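Ternwood Customer Help
Ticket: Bed cover creeps to one side and bunches up
Product: Jilau bed cover, light blue with pink bows
Status: Closed by customer

Opened, 9:20 a.m.

Hi! First off, I love this cover. The blue is just right and the little pink bows are the reason I bought it, so please don't take this as me being mad. But it won't stay put. I smooth it out in the morning, I go about my day, and by the time I come back it has walked over to the left and piled itself up in a big fat fold along that side, almost like somebody tucked a pillow under there (there is no pillow under there). Then there are wrinkles all through the middle.

It wouldn't bug me so much except that the bed is where I do everything. I don't have a real table in that room, so when I sort out my small stuff, like the jars and little boxes and whatever else has been living in the bathroom drawer, it all gets dumped on the bed. Anything round rolls around in the dips and I end up chasing it.

The mattress is a Favutham, 11 inches deep, and there's a thin Nowicki pad under the cover. I've washed the cover twice since it came. Is it the wrong size? Is it the pad? Did I ruin it in the dryer?
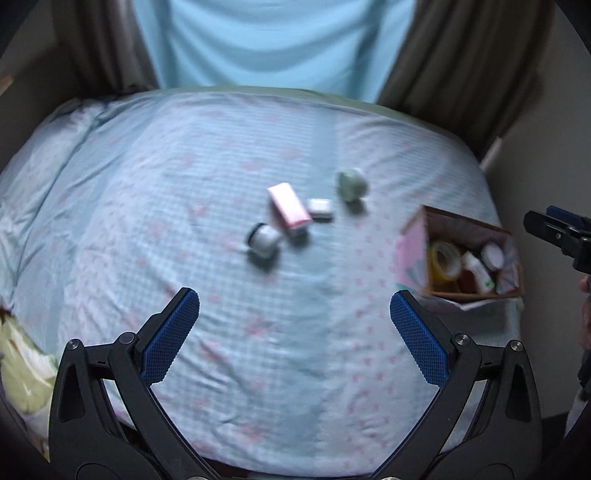 Ternwood Help Desk: Thanks for writing in, and we're glad you like the pattern. Creeping on one side usually comes from a cover that was put on a little off center, or from a slick pad underneath. Could you tell us three things? How far does the cover hang down on each side when it's freshly made, how do you dry it, and does the pad have elastic corners or just lie flat? Please don't pin the cover to the mattress in the meantime, as the pins can pull the stitching.

Reply, 11:05 a.m.

OK, I got the tape measure out. Freshly made, it hangs 31 inches from the top edge of the mattress on the window side, and a good bit less on the left, which is the wall side. I honest to goodness never noticed! The wall side is a pain to reach so I just sort of fling the cover over there and hope.

Drying: roughly 40 minutes on medium, then I take it out while the seams are still a touch damp and lay it right back on the bed. I know, I know. I only have the one and I want it back on.

Pad: lies flat, no elastic. It has a smooth, kind of shiny side and a fuzzy side, and the shiny side is up. I can't find anything on the tag about which way it goes.

Ternwood Help Desk: That helps a lot. Please try these in order and give each one a day before moving on, so we can tell which one did it.
1. Flip the pad so the fuzzy side is up.
2. Pull the bed away from the wall, center the cover, and check that the drop matches on both long sides.
3. After the next wash, dry the cover all the way before it goes back on.
If it still bunches after that, we'll swap it for the next size up.

Update, next day

Flipped the pad. Better already, I think? The cover doesn't slide when I sit down on the edge, which it definitely used to do. It still drifted toward the wall some by evening, so I'm calling this one half a fix.

Update, day after that

Pulled the bed out (found a sock and a lot of dust, lovely) and centered the cover properly. I measured both sides and fiddled till they matched, then pushed the bed back slowly so it wouldn't drag. Huge difference. It sat flat all day, and I didn't get that lump on the left at all.

So I gave it the real test, which is me sorting. I got out a cardboard box with pink on it, too pretty to throw away, and put all the little things on the bed next to it: the jars, the earbuds in their case, a tall red box I keep meaning to open up and flatten. I want the jars to go in the box together, and the earbuds are going back in my bag where they belong.

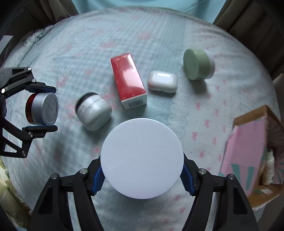

The round things are still the worst of it, because a jar on its side will roll on any bed if you so much as lean on the mattress. I can't blame the cover for that one. What I do now is lay them down with the lids pointing uphill, toward the middle of the bed, and do those first. The boxes can wait, they don't go anywhere.

I also had a question about the edges. The cover curves down kind of softly at the sides where the mattress rounds off, and I wondered if it's supposed to be tighter there. It doesn't bother me, I'd just like to know before the exchange window closes.

Ternwood Help Desk: The soft edge is normal for this cover. It isn't fitted, so it will follow the shape of whatever is under it. You still have time to exchange if you change your mind, and we've added 2,000 points to your account for the trouble.

Last update, 4:40 p.m.

Oh, that's so nice, thank you! Washed it, dried it completely this time (it took a second round in the dryer, so I guess I really was putting it back damp), and it's been on since this morning with no creeping. I'm keeping the size I have. You can close this. If the Jilau ever comes in green with the same bows, please email me.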